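3.2 Collecting Demonstrations by Remote Control

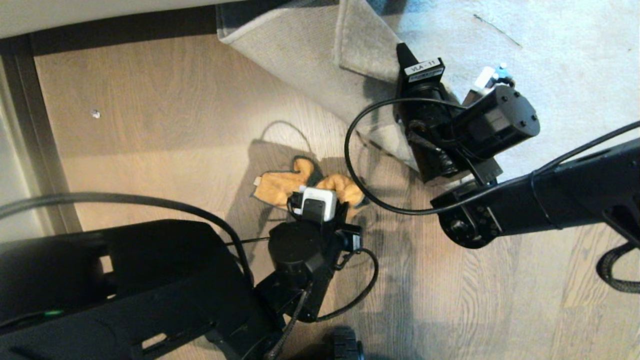
Figure 2. Floor pickup task, head camera view. The target is the work glove.

Operators in the Zudberg apartment drove both arms from a seated station, working from the head view and two wrist views, and were told to tidy as they would at home. We withdrew this instruction after the first week, having learned how people tidy at home. The revised protocol fixed the order (locate, approach, grasp, lift, drop in the bin) and left the rest to the operator. Soft items gave the most trouble. A glove lying flat with its fingers spread, as in Figure 2, offers very little to pinch, and most operators went for the cuff after a few failed tries at the fingers. The arms also throw a dark shadow over the planks around the target, and we kept such lighting in the data on purpose. Folded rug corners were left as found, on the theory that Rodosby, our second site, would have rugs too. It did, and worse ones.

In all we recorded 2,498 episodes, of which 882 came from Rodosby. We dropped 662 for dropped video, early stops, or what the operator log calls "thinking" – long pauses with the gripper hovering over the item. An early policy trained with these pauses left in reproduced them faithfully. The remaining episodes were trimmed at both ends and labeled in Kuusk, our annotation tool, with one short sentence each. Operators wrote their own labels, and we corrected only the spelling.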